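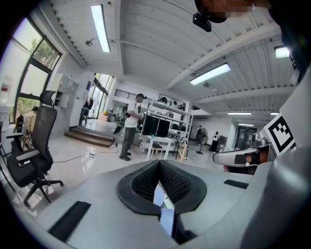 Haoran Ding asked me in April if I could please write down how we moved the packing bench over to the new setup, because his own crew at Sembiring was about to do the same thing and half of them were already sure they'd be out of a job by summer. So okay, here goes! I'm a shift lead, I'm no engineer, and this is only how it went for us.

Step 1: Tell people first

We made a mess of this one. The crates got delivered before anybody had explained a thing, and by lunch there were four different rumors going around. Get everyone together before you order the equipment. Say which tasks are going to change, which ones aren't, and what you don't know yet (there will be plenty in that last pile).

Step 2: Write out the job as it's really done

Sit next to the person who does it for a full shift. Our written procedure for sorting returns had nine steps. Ingegerd Sundqvist's version had a lot more, including a little squeeze of the pouch to feel for a bad seal that she'd never mentioned to anyone. All of that goes on the list.

Step 3: Pick one task

One! We picked pouches into trays and left the odd-shaped stuff alone. In the first month we ran 1387 pouches through, and 86 of those had to be redone by hand, mostly the slippery ones from the Grasier line. I kept a paper tally next to the bench — old school, but people trusted it more than the screen.

Step 4: Have the regular crew do the teaching

If your system learns from people doing the task by hand, use the ones who do it every day. Go slow, keep your pace even, and if you fumble a pickup, mark it as a fumble and move on. Aiman Chong did 362 runs and his wrist was sore by the end, so swap people out every half hour or so. I wish I'd done that from day one. And put the teaching hours on the schedule as work hours. We had folks squeezing it in around their quotas at first and they were (rightly) pretty grumpy about it.

Step 5: Rewrite the job descriptions

Do it early, and do it with the people in them. Ingegerd does less lifting now and a lot more checking, and she got a new pay grade for it, which took me three tries with the Tralinley office. Some people miss the old rhythm. Tirta Kwok asked to go back to receiving and we let him. I don't count that as a failure.

Step 6: Keep the manual bench

Leave it set up, with the trays stocked. Run one hour a week on it so the hands don't forget. We do ours at 2 p.m., right after the late lunch.

I'll do a separate post on the tray labels once I've got ours sorted out.

81 shares | 6 comments

Search this site Go

Contact | Back to top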